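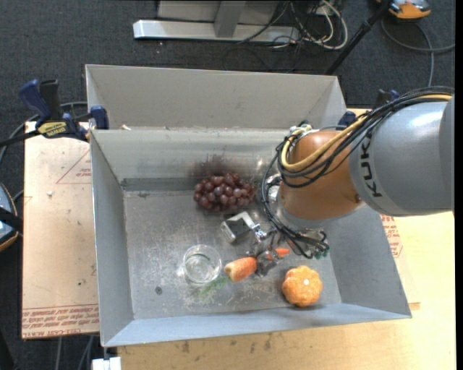
Clemovura Produce Station - Set-up Guide - Page 118

## 9. Setting Up and Loading the Bins

This section applies to the grey metal bins used for whole vegetables and small containers. Complete Section 8 (Leveling the Stand) before proceeding. Operators who are replacing a single bin may begin at step 4.

### 9.1 Placing the bins

1. Clear the stand and wipe the support rails with a dry cloth.
2. Confirm that the rails are 700 mm above the floor. Adjust the feet if required.
3. Lower the rear bin onto the rails and press down on each corner until it sits firmly.
4. Lower the front bin into position so that the two bins meet along the rim.
5. Press lightly on the rim from above. The bins should not rock.

**Note:** Scuff marks on the bin floor are normal wear and do not require replacement. A bin with a bent wall, a split seam or a raised edge on the floor must be taken out of service and returned to Olen for repair.

**Caution:** Sheet-metal edges may be sharp. Wear cut-resistant gloves when lifting or turning a bin.

### 9.2 Loading carrots

Carrots may be loaded with the greens attached or trimmed. Do not mix the two in one bin unless the work order calls for it.

1. Remove any carrot that is split, soft or broken.
2. Shake off loose soil over a waste container - never over the bin.
3. Lay the carrots on the flat part of the floor, clear of the sloping walls.
4. Where greens are attached, spread them flat, and make sure that they do not hang over the rim.
5. Check that the load does not exceed 1,000 g.

### 9.3 Adding a glass container

A clear round glass container may share the front bin with the vegetables. The standard item is the Nuchit jar; other clear containers of similar size are acceptable.

1. Inspect the glass for chips and cracks. Discard any damaged piece.
2. Place the container on the floor of the bin by hand. Do not drop or slide it into place.
3. Leave a clear space between the glass and the thick end of the nearest carrot. Greens may lie beside the glass but should not be trapped under it.

**Caution:** If glass breaks in a bin, discard all produce in that bin. Do not rinse and reuse it.

### 9.4 Cleaning between loads

1. Empty the bins completely.
2. Brush scraps from the rim and the corners. Small pieces of leaf and peel tend to collect where the bins meet.
3. Wash each bin with warm water and Drendisik cleaner. Allow the cleaner to stand for 30 seconds before rinsing.
4. Dry the walls first, then the floor.
5. Return the bins to the rails as described in 9.1.

**Note:** Do not use steel wool or scouring powder. For stubborn stains, refer to the cleaning table in Appendix C.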